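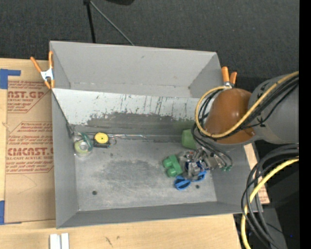
Parts slide off the ramp and collect at the front wall of our sorting bin
The bin is open-topped gray metal with inward-sloping walls, resting on a plywood table at our Trestwood shop. The purpose of the slanted panel is to return small parts to the floor of the bin so they don't pile up against the back wall. It worked well for a long time. Now the lower part of the panel has gone dark gray with a ragged boundary where the whitish surface ends, and right of center there are dark vertical streaks in the white area. The floor has a worn patch across the middle. Since November, small flat brackets hang up at the boundary instead of sliding through, then let go several at a time and end up at the front. The panel angle is 20 degrees. Two spring clamps with orange handles are on the upper left and upper right of the bin. Should I refinish the panel, replace it, or change the angle? I would like to avoid a new bin.
Posted by dresunley_bench, 28 Apr 2026

patwary_sheetmetal
Find out first whether the boundary is an edge or only a color change. Drag a fingernail down the slope across it. If the nail catches, the white is a coating that has worn through and left a step, and flat parts will stop there whatever the angle. If it does not catch, look at burrs on the brackets before you touch the panel.
For a step, spot repair is not worth the time. Take the panel out, strip the coating completely, and sand the bare face with the scratches running downhill. Start at 120 grit and finish at 320. Cross scratches will hold small parts, so keep the strokes in one direction. Wipe with solvent and let it dry before it goes back in. Check the dust rules for your shop before sanding if you don't know what the coating is.
Leave the floor alone unless you can feel a dip. Scuffs and fine scratches on a bin floor are normal and have little effect on where parts come to rest.
On the angle: 20 degrees is shallow for flat stock with oil on it. Raise it by 2 degrees, run a full batch, and look again. Too steep and everything goes straight to the front wall, so make one change at a time.

madetti_user
just flip the panel over if both sides are the same. did this on ours and it was fine

bin_and_tray
Flipping only works if there is no bend along the top or bottom edge. Check that before pulling it.
I would add a wear sheet. We put adhesive-backed UHMW film on the slope and replace it when it gets cloudy, at about 900 batches for us. Parts with sharp corners will shorten that. Clean the metal first, apply from the bottom up, and wrap the film over the top edge so parts can't get under it. Leave the lower edge flush with the end of the panel. If it runs onto the floor it will lift.
Also check that the bin has not shifted on the table. Spring clamps creep under vibration, and a bin that is low at the front will collect parts there with a perfectly good panel. Put a level on the floor of the bin in both directions and mark the table at the corners.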